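寮に届く小包の仮置きと仕分けに関する実習報告
生活環境実習 第4班(シャハブ・ヤズダニ、ヤサマン・エスファハニ、フォルグ・エスファハニ、ペジマン・タレビ)
指導 キアヌーシュ・ゴルバニ

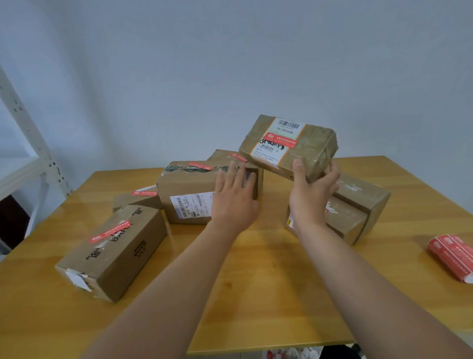 図1 机の上の段ボール箱と、手に取った小包。小包には透明テープが巻かれ、白い送り状が貼られている。

1. 目的

ハーナム寮では、寮生あての小包は玄関脇の談話室に置かれる。受取人が自分で探して持ち帰る決まりだが、箱が重なると送り状が見えなくなり、下の箱を取るために上の箱をいったん床に下ろすことになる。夕方は同じ時間に数人が探すため、下ろした箱が元の場所に戻らず、翌日また探すという苦情が出ていた。
本班は、談話室の机の上で小包をどう並べれば早く見つかるかを調べ、置き方の決まりを一つ提案することにした。棚を新しく買う案は最初の話し合いで出たが、実習費で買える大きさのものが談話室の壁に合わなかったので、今ある机を使うことにした。

2. 方法

調査は2023年2月1日に始め、3月の中旬まで続けた。扱った小包は148個である。封筒とビニール袋の荷物は数に入れていない。冷蔵の荷物は管理室が直接渡すので、これも対象外とした。
前半は、届いた順に机に置くだけの従来のやり方で記録を取った。後半は、班で決めた置き方に変えて同じ項目を記録した。記録した項目は次のとおりである。

届いた時間帯
箱の大きさ(大、中、小、細長)
送り状が貼られた面
テープの種類と傷み
受取人が探し始めてから見つけるまでの時間

箱の大きさは巻き尺で測り、三辺の合計で大中小に分けた。細長は、一番長い辺がほかの辺の3倍以上あるものとした。この区分は後から加えた。靴や衣類の箱と違って、細長い箱は立てると倒れ、寝かせると机の端からはみ出すことがわかったためである。
送り状の面は、一番広い面を「上」、長い側面を「横」、短い側面を「端」と呼ぶことにした。箱の表裏は印刷を見ても決められないものが多く、呼び方をそろえるまでに記録用紙を一度作り直した。
時間はヤサマンとペジマンが腕時計で計った。受取人には調査中であることを伝えてあるので、ふだんより急いで探した人がいるかもしれない。
送り状の氏名、住所、電話番号は記録していない。照合には部屋番号だけを使い、集計が終わった時点で部屋番号も消した。

3. 机と道具

使った机は談話室にもとからある木の机で、天板は黄色みの強いつやのある仕上げである。奥行は約900ミリで、壁に付けて置くと奥の箱に手が届きにくい。そこで後半は壁から離し、両側から手を伸ばせるようにした。
購入したのは色の違う養生テープ、太い油性ペン、厚紙で、合計1103円であった。養生テープは天板に直接貼って区画の線にした。つやのある天板には粘着の強いテープの跡が残るおそれがあったので、フォルグが裏の目立たない部分で一晩試し、跡が残らないことを確かめてから使った。
部屋番号の札は厚紙で作り、二つ折りにして区画の端に立てた。最初の札は小さすぎて、箱を置くと隠れた。

4. 前半の結果

届いた順に置くと、まず大きな箱が机の中央を占め、その周りに小さな箱が寄せられた。あとから来た小さな箱は大きな箱の上に載せられることが多く、下の送り状が隠れた。
送り状の貼り方は発送元によってまちまちであった。広い面に貼るのが普通だが、側面に回り込んだものや、店のシールが送り状の上に重なったものもあった。図1の小包のように、赤い帯状のシールの上から黒いペンで書き込みがされた例もある。部屋番号の欄に書き込みが重なると、近づいても読めない。この場合は送り状の別の場所にある小さい文字を読むことになり、探す時間が長くなった。
箱の印刷も見つけやすさに関係していた。図1の左手前の細長い箱には、上の面に大きなロゴと「BARK」の文字があり、側面にもロゴが並んでいる。このような箱は、自分が何を注文したか覚えている人には遠くからでもわかる。一方、無地の茶色い箱は一つずつ送り状を見るしかない。無地の箱の受取人は、手前から順に箱を持ち上げて確かめる人がほとんどであった。
テープは透明のものが多かったが、図1中央の箱の縁にあるような緑と黒の柄のテープも見られた。受取人が「柄のテープの箱」と覚えて探しに来ることはなく、テープの柄は目印としては役に立たないと判断した。ただし、テープの傷みは記録しておいた方がよい。端が破れて紙やテープで補修された箱は、持つ場所によって口が開くことがある。調査中に一度、底側のテープがはがれて中身の袋が出かかり、管理室で貼り直した。

5. 置き方の変更

前半の記録をもとに、次の決まりを作った。

・机を階ごとに区切り、箱は自分の階の区画に置く。
・送り状は上か手前に向ける。
・大きい箱の上に載せてよいのは、送り状を隠さないときだけとする。
・細長い箱は机の長い辺に沿って一番奥に寝かせる。
・部屋番号が読みにくいときは、番号を書いた養生テープを手前の面に貼る。
・傷みのある箱は両手で底から持つ。

最後の項目はゴルバニ先生の助言で加えた。当初の案では、箱はすべて立てて本のように並べることになっていた。見た目はそろったが、中身が片寄った箱が倒れ、割れ物の表示がある箱は立ててよいかどうかを毎回考えることになった。三日でやめて、寝かせる置き方に戻した。
区画の広さは初め全部の階で同じにした。しかし二階の荷物が多く、二階の区画だけがあふれたので、一階の区画を狭めて線を引き直した。養生テープで区切ったので、この作業はすぐに終わった。

6. 後半の結果

後半は、多くの受取人が自分の階の区画だけを見て箱を見つけた。ほかの階の箱を動かす人が減り、床に箱が残ることも少なくなった。特に無地の箱で時間が短くなった。ロゴの大きい箱は、もともと早く見つかっていたため、前半との差は小さかった。
部屋番号を書いたテープは好評だったが、貼る手間が配達の受け取り係にかかる。朝にまとめて荷物が届いた日は、番号を書く前に受取人が来てしまい、半分ほどが無札のまま持ち帰られた。
細長い箱を奥に置く決まりは守られにくかった。持ってきた人がそのまま手前に斜めに置くと、後ろの箱の送り状が見えにくくなる。奥の区画に線を一本足し、厚紙に「細長」と書いて立ててからは、守る人が増えた。
間違えて別の人の箱を持ち帰った例が後半に一件あった。同じ店の箱が隣り合っていて、受取人は店の印刷だけを見て持って行ったという。箱はその日のうちに戻された。

7. 考察

時間が短くなった理由として、区画を分けたことと、送り状の向きをそろえたことの二つが考えられる。二つを同時に始めたため、どちらの効果が大きいかは本調査ではわからない。先に向きだけをそろえる期間を設けるべきであった。
また、前半と後半では届く荷物の量が違った。3月に入ると帰省や引っ越しの準備で大きい箱が増え、机に載らない箱を床に置いた日もある。床の箱は時間の集計から外したが、机の上が空いて探しやすくなった影響は残っていると思われる。
時計を持つ人によって「探し始め」の取り方に差があった。ヤサマンは受取人が談話室に入った時点、ペジマンは最初の箱に触れた時点で計っていた。途中で気づき、箱に触れた時点にそろえたが、初めの数日分は使えなくなった。

8. 今後の課題

区画の線は寮の管理室の了解を得て、しばらくそのまま残すことになった。養生テープは人の出入りで端からめくれてくるので、貼り替えを誰がするか決める必要がある。
空き箱の扱いは今回調べられなかった。その場で開けて箱だけ置いていく人がおり、中身の入った箱と見分けがつかないことがある。シャハブは、たたんだ箱を立てる場所を机の下に作る案を出している。次の班が続ける場合は、記録用紙の原紙を談話室の引き出しに入れてあるので使ってほしい。

分担
記録用紙の作成、集計 シャハブ・ヤズダニ
計時 ヤサマン・エスファハニ、ペジマン・タレビ
札と区画線の製作 フォルグ・エスファハニ
本文 全員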